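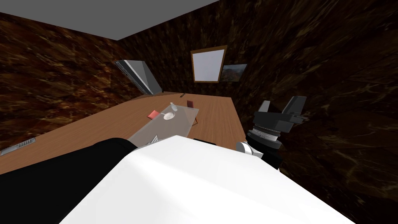

Our project set out to compare two ways of driving the same two-fingered gripper, and we got far more out of it than we had hoped! The first controller, which we named Nalard, takes short planned moves and stops between them. The second, Ruseswood, keeps correcting itself all the way in. Both ran in simulation, so we could throw the arm at the same table again and again without breaking anything (or begging for lab time). We wanted awkward objects, and the clear glass tray with the little bottle on it is as awkward as they come — see-through things on top of a see-through thing, with wood grain behind. The small white dish was much kinder to us.

Yeshi Tsegaye wrote the Nalard side and the logging. Sosina Hailu wrote Ruseswood and did most of the camera work. We shared the testing, which is the bit we both enjoyed most.

What we ran

We logged 1,065 reaches in all. Of those, 210 used the bottle as the target and the rest were split between the dish and the dark red block. A reach counted as good if the fingers closed on the object and it stayed put between them for the whole lift. Anything knocked off the tray was a fail, even if the arm went on to pick it up.

Cameras

The room camera gives a lovely wide view but its steep tilt made the coordinates a pain, and we lost a good few evenings in July to one wrong sign in a rotation. The wrist camera sits behind the gripper and turns with it. Before each batch we pointed it at the plain grey wall with the fingers open, so that we could check where both fingertips fell against an even background. The light matters more than we thought it would: the inner face of the right finger comes out almost white there, and our first edge finder kept locking on to it and forgetting the left finger completely.

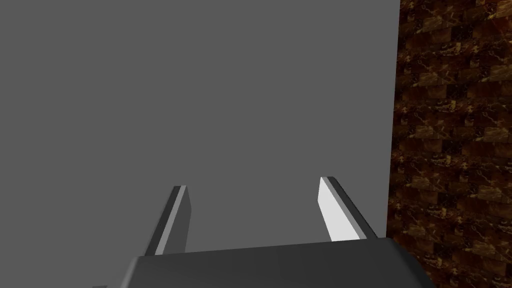 Results

Nalard was quick and tidy on the block. On the bottle it managed 45 per cent, mostly because it never looked again after its last stop. Ruseswood reached 62 per cent on the same target, and watching it nudge itself into line was brilliant. It was slower, though, and it sometimes dithered over the tray until the time limit ran out.

What we would try next

We'd like to join the two — Nalard for the long move, Ruseswood for the last stretch — and repeat the bottle runs with softer lighting.

Hamdale Student Projects | Contact | Back to top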